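Salt, Time and Flatbread: What We Learned in the Saltness Kitchen
Term project report, Food and Culture

When our group first sat down to choose a topic, we all wanted to do bread, and we all wanted to do a different bread, so it took us most of an afternoon to settle on the potato flatbread that the older families in Saltness still make for the August supper. I'm so glad we did (even if my jeans still have flour in the seams).

Our question was a simple one. Does resting the dough overnight change how it rolls out and how it tastes? The two bakeries in town don't agree. Moen rests theirs in the cold room, while Vevow mixes and rolls on the same morning, and both were kind enough to let us stand in a corner and write things down.

We made our own dough in batches, each with 485 grams of boiled, riced potato, a little butter, salt, and as much flour as it would take – that last part gave us more trouble than anything else. Potatoes from the Grullevel farms were drier than the ones from the store, so the flour changed from batch to batch, and we should have weighed it from the very beginning. We only started in week 2, and those early numbers are not in our table.

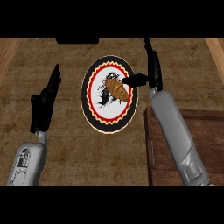
The rested dough was easier to roll thin and tore less at the edges. As for taste, we handed out samples at the school open house and got over 100 slips back, with a small lead for the rested bread. Several people wrote that they'd like it better with more butter, and I can't argue with them!

If another class picks this up, I would ask them to stick to one kind of potato, to weigh the flour every single time, and to borrow a proper grooved rolling pin early on – ours came in the last week, and it made the rounds so much more even that we wished we could start over.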